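Home | Itineraries | Workshop Notes | Transfers | Contact

Workshop notebook, April
Entered by: Itinerary Desk, Omalport office

Test of the revised four-day Mirmont program, second run

The purpose of this session was to check the transfer times printed in the Mirmont program against the driver logs received from Ernix. The program as sold allows 90 minutes from the airport at Omalport to the hotel. The logs cover 33 arrivals. In 3 of these the transfer exceeded the printed time, each on an evening arrival after 6 p.m. The remaining arrivals were within the allowance.

It was agreed that the printed time will stand for morning and midday arrivals. For evening arrivals the program will state that dinner is served at the hotel and that the old town walk is moved to Day 2. The voucher text must be changed in both places where it occurs, as the short version was missed in the first run.

Day 2 was reviewed next. The guide meets guests in the hotel lobby at 8:30 a.m. The Agbenyega garden visit remains before lunch. Coach parking at the lower gate is confirmed for one vehicle only, and larger groups are to be set down at the upper gate and collected there. 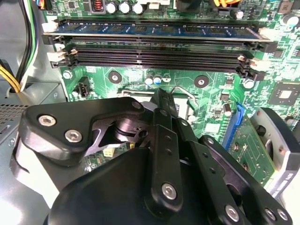
Day 3 and departure

The coach leg from Mirmont to the coast is 156 kilometers. The program shows a single rest stop. Drivers have asked for a second, and the desk supports the request where the group includes children. The lunch stop is unchanged.

Departure transfers are with a driver only. This wording is to appear on the voucher in full, as guests on the first run expected the guide to accompany them to check-in.

Open items

Ernix to send the logs for late arrivals separately.
Hotel to confirm the latest hour for dinner.
Seat plan for the smaller coach still outstanding.
Old vouchers to be withdrawn from the shared folder once the new text is approved.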